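Urncombe assembly guidance project: interim report to the Reisinger fund

Last updated: 9/18/19

Scope of this report

This report covers the second stage of the work on pedestal fan bases and poles at the Urncombe workshop. The stage had two aims: to settle a repeatable order of assembly for white moulded bases with a separate pole, and to rewrite the instruction sheet that goes out with each unit returned to stock. The first stage, on sorting and storage, was closed in the previous report and is mentioned only where it affects the present figures.

Work completed

The order of assembly has been fixed at six steps. Earlier drafts had the pole fitted last, after the base had been turned upright. In trials this put a sideways load on the joint before it was fully seated, and the base tended to rock on the bench while the pole was being lined up. The pole is now joined while the base is lying flat, with the base held at two points well apart. The holding points are given in the sheet by reference to the ribs, as the ribs are the easiest part of the moulding to find by touch.

The bench has been given a black top. White parts on the former pale surface were hard to pick out, and short tubes were regularly put back in the wrong tray. Loose tubes are now laid down on the right of the base, at a slant, so that their ends can be compared before one is chosen. Tubes with a flared end must be kept apart from plain ones at this point – the two look much the same when seen from the side. 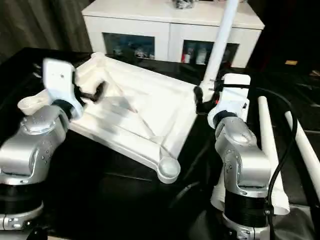

Agathe Hervieu noted on the draft that the sheet should state which way up the base lies before the pole is offered to it, and that "flat" on its own would be read differently by different people. She also asked for the word "socket" to be dropped wherever the pole joint is meant, as the supplier's list uses it for another part. Both changes have been accepted and will appear in the next issue of the sheet.

Parts and supply

An order for 500 replacement fixings was placed with Ralholm. The first delivery was complete, but the thread on part of it did not match the sample and those fixings have been set aside. Ralholm has agreed to exchange them at no cost. Until the exchange is made, assembly goes on with fixings taken from scrapped units, which are checked by hand and slow the work a little.

Poles are not in short supply. Bases are the limiting item: cracks along the ribs remain the main cause of rejection, and there is no repair we would be willing to pass on to a user. The store at Zunley has been asked to stack bases with card between them.

Problems and changes to plan

The load test was put back. The test weight was available but the stand was not level, and the readings from the first run have been thrown out. A new stand has been made and the run will be repeated in full. No extra money is requested for this – the cost is met from the sum set aside for bench fittings.

Next period

The revised sheet will be tried by people who have not seen the earlier drafts. Adjoa Owusu will run these trials and record at which step each reader stops or turns back. Results of the repeated load test and the reader trials will be reported together in December, with a final statement of spending against the Reisinger grant.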